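Boat & Tackle > Guides > Downriggers

Home Reports Tides Guides Workshop Contact

Setting up the Bernar 40 downrigger: section 2, mounting, spooling and first drop
12 March 2026, by Mei-kuen Su

Section 1 was unpacking and checking the parts. If you haven't done it go back, the clutch washers are easy to mix up.

Mounting the base

1. Pick the spot. Gunwale, aft corner, clear of the prop and clear of the kicker. Sit on the seat you'll really be fishing from and reach for the handle. Too far? Move it.

2. Tape the template down. Mark four holes. Check underneath for wiring and fuel line BEFORE the drill comes out.

3. Drill with the bit from the kit. Slow on fibreglass. Countersink a touch so the gelcoat doesn't craze.

4. Sealant in the holes and under the base. Bolts through, backing plate on the underside, nuts hand tight.

5. Leave it overnight. Then nip the nuts up, a quarter turn each, going corner to corner.

CAUTION: no backing plate, no downrigger. A snagged weight will pull screws straight out of the deck and take the lot over the side. Hok-lam Lau lost one like this off Standach, rod as well.

Note: aluminium boats need the nylon pad between base and gunwale. Part no. 867, not in the standard box. Chuang's on the quay keeps them.

Spooling the wire

6. Unit on the base, locking pin in, boom pointing out over the water. Clutch off.

7. Thread the wire from the boom end back to the spool. Through the guide first, then under the roller. People miss the roller and the wire jumps on the second trip.

8. Wire end into the small hole in the spool, knot as in the leaflet, trim it. Two turns by hand.

9. Get someone to hold the supply reel on a screwdriver with a bit of drag from a gloved hand. Wind on steady, keep it level across the spool. Gaps now means birdsnests later.

10. Stop with a finger width showing below the rim. Don't fill it to the top.
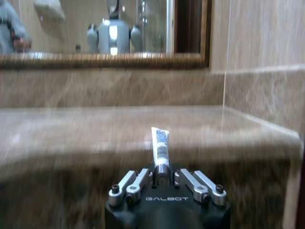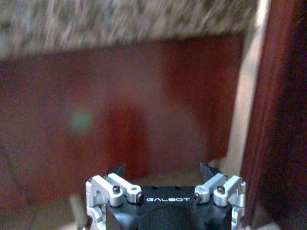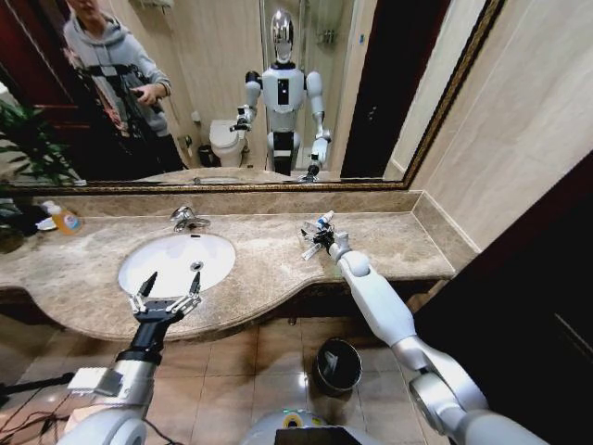 Marble countertop, first and last photos.

11. Cut the wire. Slide on the rubber bumper, then the crimp sleeve, then the snap. Loop back through the sleeve and crimp it twice.

12. Pull hard. Gloves on. If it creeps cut it off and start again.

CAUTION: gloves for every step with wire in it. One broken strand will open a finger and you wont feel it till there's blood on the deck.

Setting the counter and clutch

13. Clip the weight on, lower till the top of it just touches the water. Zero the counter there, not at the boom.

14. Clutch should hold the weight still with the boat idling and slip if you lean on the wire. Start loose, tighten an eighth at a time.

15. Run down to 40 feet and back up. Counter should be at zero when the weight's at the surface again. Out by a foot or so is fine. Out by more, the wire is lying badly on the spool, go back to 9.

Note: counter goes by turns of the spool so it drifts as more wire comes off. At 70 feet and below trust the sounder over the counter.

Release clip

16. Clip goes on the weight's tail or on the wire above it, either works. Kai-wen Chou runs his off the tail for chinook, says he gets less tangle on the turn.

17. Let your lure out behind the boat first. Then the line into the clip, then the weight down. Slow. Thumb on the rod spool the whole way.

18. At depth, wind the rod down till the tip is bent well over. When a fish trips the clip the tip springs up and takes out the slack.

19. Line coming out with no fish? Line deeper into the pads. Small coho dragging along and not tripping it? Shallower.

CAUTION: watch the bottom. Off Moritstead it comes up fast along the ledge, and a weight on the rocks with the clutch screwed tight is how booms get bent. Back the clutch off before you go near it.

After each trip

20. Rinse with fresh water, wire too. Boom in, pin in, weight off the wire and stowed low. Never leave it hanging off the boom under way.

21. Run a dry rag down the last few feet of wire. Any fraying, cut back past it and redo the crimp (11 and 12).

22. Dab of grease on the pivot each month in season. None on the clutch faces. Greased clutch wont hold anything.

Spare crimps and bumpers: ask Yi-chun Tsang at the shop counter. The electric version has its own sheet, wiring is diffrent, don't use this one for it. That sheet should be up in April.

Section 3 is stacking two rods on one wire.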